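Zwei Arme, ein Topf und viel Kabel: mein Sommer mit dem Plavireck-Set

So, jetzt aber. Einige von euch haben ja schon gefragt, wann endlich der Bericht zum Plavireck kommt, und ich hab mich ehrlich gesagt ein bisschen davor gedrückt. Der August war heiß, das Arbeitszimmer unterm Dach noch heißer, und ich wollte erst schreiben, wenn ich mit dem Ding mehr gemacht habe als auspacken und staunen.

Für alle, die neu hier sind: Plavireck ist ein Bausatz mit 2 Armen samt Greifern, dazu gibt's die Software Olix, mit der man Bewegungen vormacht, aufnimmt und wieder abspielen lässt. Ich hab das Komplettpaket für 1.439 Euro genommen, ohne das Tischgestell von Dantas, das sie einem im Shop bei jedem Klick unter die Nase halten. Ein stabiler Tisch reicht völlig!

Der Aufbau hat mich einen ganzen Samstag — nein, seien wir fair, ein ganzes Wochenende gekostet. Die Mechanik ist prima, alles passt, die Schrauben sind nach Gelenken in Tütchen sortiert (da hüpft mein Herz). Aber die Anleitung! 107 Seiten, und das Kapitel zur Verkabelung verweist dreimal auf eine Zeichnung, die in meiner Ausgabe schlicht fehlt. Thiện Mạch, den ich aus dem Bastlerforum kenne, hat mir abends um halb elf noch seine Version geschickt, sonst säße ich wohl immer noch davor. Danke nochmal, Kaffee geht auf mich.

Danach kam der Teil, auf den ich mich gefreut hatte: Küchenkram. Klötzchen stapeln kann ja jeder im Werbevideo, ich wollte Sachen mit krummen Formen und rutschigen Oberflächen.

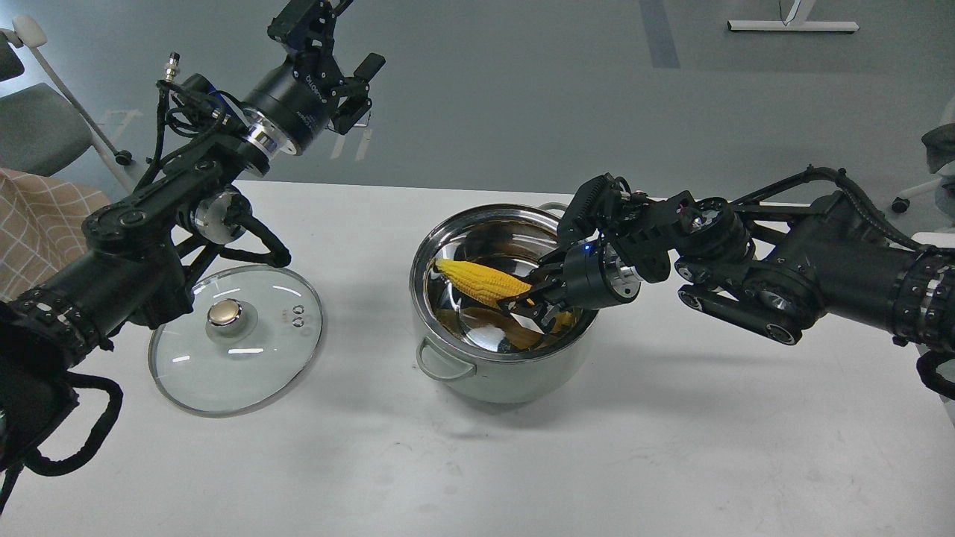
Bei den Greifern hat Plavireck für mein Gefühl am meisten richtig gemacht. Die Finger laufen parallel, die Kraft lässt sich in Olix mit einem Schieber einstellen, und wer mag, kann für jeden Gegenstand ein eigenes Profil speichern. Mein Liebling ist inzwischen der Maiskolben, weil er alles Gemeine vereint: rund, bucklig, und im Topf liegt er natürlich schräg. Der rechte Greifer muss also von oben über den Rand hinein und den Kolben an einem Ende packen, während der linke offen in der Luft wartet und der Glasdeckel daneben flach auf dem Tisch liegt. Dazu kommt der blanke Edelstahl, in dem sich der Mais gleich noch mal spiegelt. Sieht hübsch aus, aber wer nach Kamerabild steuern will, sollte so etwas unbedingt mit einplanen.

Was mich nervt, sind die Kabel. Es gibt zwar Halterungen, aber die Schlaufen stehen trotzdem weit ab, und bei großen Bewegungen schaue ich ständig hin, ob nichts hängen bleibt. Ich hab mir inzwischen Klettbänder von Stillero besorgt, damit geht's besser. Und Olix vergisst nach jedem Update meine Tastenkürzel, da könnte ich jedes Mal schreien.

Der Support ist dafür richtig nett — meine Mail wegen der fehlenden Zeichnung war nach 30 Minuten beantwortet, mit PDF im Anhang (leider erst, nachdem ich Thiện schon aus dem Feierabend geholt hatte, selber schuld).

Würde ich das Set wieder kaufen? Ja, schon. Wer noch nie einen Motor angeschlossen hat, sollte sich aber jemanden dazuholen, der das kennt. Als Nächstes will ich mich an Deckel mit Knauf wagen, und falls jemand von euch gute Fingerpolster für Glattes kennt, schreibt mir das bitte in die Kommentare!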